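Ticket 423: Braided tie on the bench cushion keeps slipping
Opened by: Wenjie Qin
Product: Bestum bench cushion with rope ties
Status: Closed

First note

Hi! I bought two of the Bestum cushions for the bench in our hallway and I love them, but one of the ties won't stay tied. I do a bow, I pull it snug, somebody sits down to take their boots off, and by dinner the cushion is halfway to the floor. The other cushion is fine, so I figure it's either that one rope or the way I'm tying it (very possible, I never got past shoelaces).

Is there a particular knot I should be using? The little card in the bag just says "secure to frame," which didn't get me very far.

Reply from Danum Home support

Thanks for writing in, Wenjie. Could you untie the rope completely, lay it on something soft and check the ends? If the braid is opening up, the rope gets thin there and a bow will walk loose. Please also tell us if it feels stiff anywhere.

Second note

Okay, so I took it off last night and had a good look. The braid itself seems great, nice and tight and even all the way along. The end is a bit fuzzy, just a few fibers poking out, nothing dramatic. It does want to curl, though! I'd lay it out straight and it would spring right back up into a loop, which I'm guessing is from being folded up in the bag.
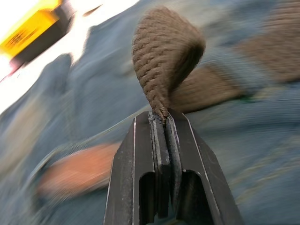

What I tried, in order

1. Double bow. Held until the next morning, then slid. Slightly better than before.

2. Square knot. This held really well, but I had to pick it apart with a fork when I wanted to shake out the crumbs. Not doing that every week.

3. Soaked the rope in warm water, stretched it along a towel and left it to dry overnight with a cookbook on each end. Most of the curl went away. I wish I'd done this one first.

4. Wrapped the rope twice around the bench leg before tying a plain bow. It's been almost 7 days and the cushion hasn't budged, even with my nephew climbing all over it.

I also put a dab of clear fabric glue on the fuzzy end, so hopefully it stays as it is.

Reply from Danum Home support

Glad to hear it! The double wrap is what we'd suggest for smooth legs too. If the end starts to open up again, let us know and we'll mail you a spare tie. Okay to close this one?

Last note

Yes, please close it. And could someone add the double wrap to the card?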